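**Ticket: Shared drive drops off the network, Oltdale office**
Status: monitoring
Opened by: Gergely Hegedűs

The S: drive disconnects on the Oltdale machines several times a day. Explorer hangs, then reports that the network path was not found. Copying a folder of 2,000 photos stops partway.

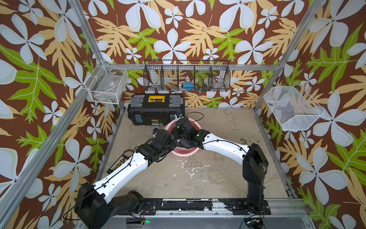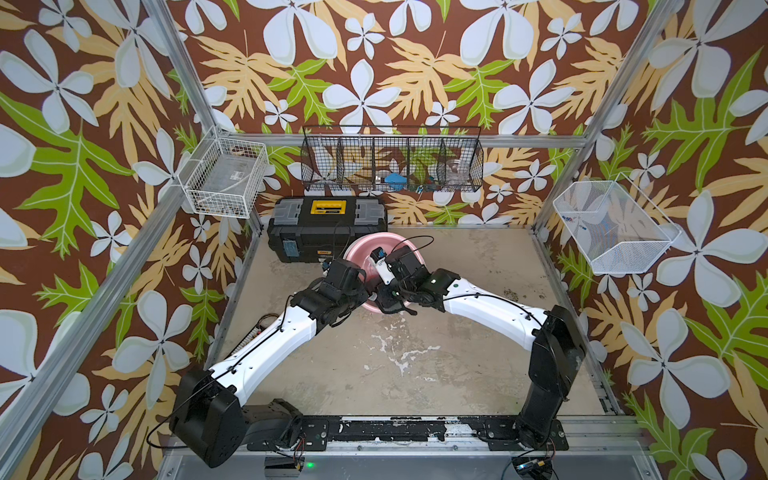

**Checked so far**

- Rebooted the file server. Drive came back, dropped again after 40 minutes.
- Server disk is 85% full. Cleared old backups, no change.
- Swapped the patch cable on the server. No change.
- Ping to the server from the Jaren office is clean. From Oltdale it loses packets in bursts.
- Switch log shows port 11 going down and up each time the drive drops.

**Update, 3:15 p.m.**

Port 11 is the uplink to the back room. Moved it to a spare port and turned off energy saving on both ends. The photo folder then copied without errors.

**Still open**

- Shakya to test the wall cable on the old run.
- Order a replacement switch from Hestano if the spare port starts dropping too.
- Users who still see a red X on S: should sign out and back in.

Leaving this open until the cable test is done.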